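퍼즐 게임의 규칙은 어떻게 만들어질까요?
하다노 어린이 디지털 배움터 | 어린이 자료실

같은 색 조각 세 개를 나란히 놓으면 조각이 사라지는 게임을 해 본 적이 있습니까? 이러한 게임을 '매치 3 퍼즐'이라고 합니다. 이 글에서는 퍼즐 게임의 한 단계, 즉 '레벨'이 어떤 과정을 거쳐 만들어지는지 알아봅니다.

1. 게임판 정하기
레벨을 만드는 사람을 '레벨 디자이너'라고 합니다. 디자이너는 먼저 게임판의 크기를 정합니다. 가로 8칸, 세로 8칸으로 된 판에는 모두 64개의 칸이 있습니다. 판이 넓으면 조각을 움직일 수 있는 곳이 많아지고, 좁으면 한 번의 이동을 더 신중하게 결정해야 합니다. 칸 몇 개를 막아 두어 모양을 바꾸는 경우도 있습니다.

2. 목표와 이동 횟수 정하기
다음으로 목표를 정합니다. '파란 조각 모으기'나 '얼음 칸 깨기'와 같은 것이 목표입니다. 목표가 정해지면 이동 횟수를 정합니다. 예를 들어 이동 횟수가 19번인 레벨에서는 열아홉 번 안에 목표를 이루어야 합니다. 횟수가 너무 많으면 긴장감이 줄어들고, 너무 적으면 여러 번 실패하게 됩니다.

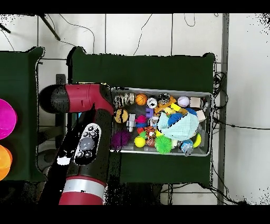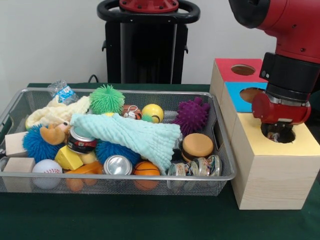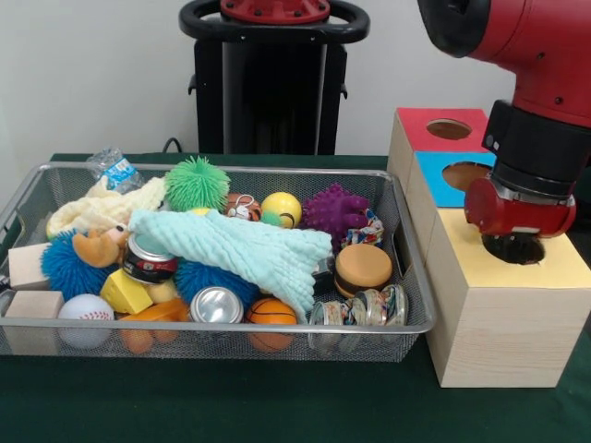 세 사진 모두 빨간색 로봇 팔과 여러 가지 물건

3. 조각이 떨어지는 순서
조각이 사라지면 위에서 새 조각이 내려옵니다. 이때 어떤 색이 나올지는 컴퓨터가 '난수'를 이용하여 정합니다. 난수란 주사위를 던졌을 때처럼 다음에 무엇이 나올지 미리 알기 어려운 수를 말합니다. 그래서 같은 레벨을 다시 시작해도 조각의 배치가 달라질 수 있습니다.

다만 모든 것을 난수에 맡기지는 않습니다. 움직일 수 있는 조각이 하나도 없으면 게임을 계속할 수 없으므로, 많은 게임에서는 컴퓨터가 이를 확인하여 조각을 다시 섞습니다.

4. 시험해 보기
레벨이 완성되면 시험을 합니다. 우리 배움터의 연습용 게임 '아틱'은 레벨 하나를 컴퓨터가 300번 풀어 보도록 되어 있습니다. 성공한 횟수가 지나치게 적으면 이동 횟수를 늘리거나 막힌 칸을 줄입니다. 그다음에는 사람이 직접 해 봅니다. 어느 부분이 지루한지, 설명이 이해하기 쉬운지는 사람의 의견을 들어야 알 수 있습니다.

직접 해 보기
모눈종이에 가로 8칸, 세로 8칸의 판을 그리고 색연필로 칸을 칠하여 봅시다. 색은 네 가지를 사용합니다. 처음부터 같은 색 세 칸이 나란히 놓이지 않도록 주의합니다. 완성한 판을 친구와 바꾸어, 이웃한 두 칸의 색을 맞바꾸면 세 칸이 이어지는 곳을 찾아봅시다.

낱말 풀이
레벨: 게임을 여러 부분으로 나눈 것 가운데 한 단계
난수: 다음에 나올 값을 미리 알기 어려운 수
이동 횟수: 한 레벨에서 조각을 움직일 수 있는 횟수

연습용 판은 화요일 어린이 강좌 시간에 안내 창구에서 받을 수 있습니다.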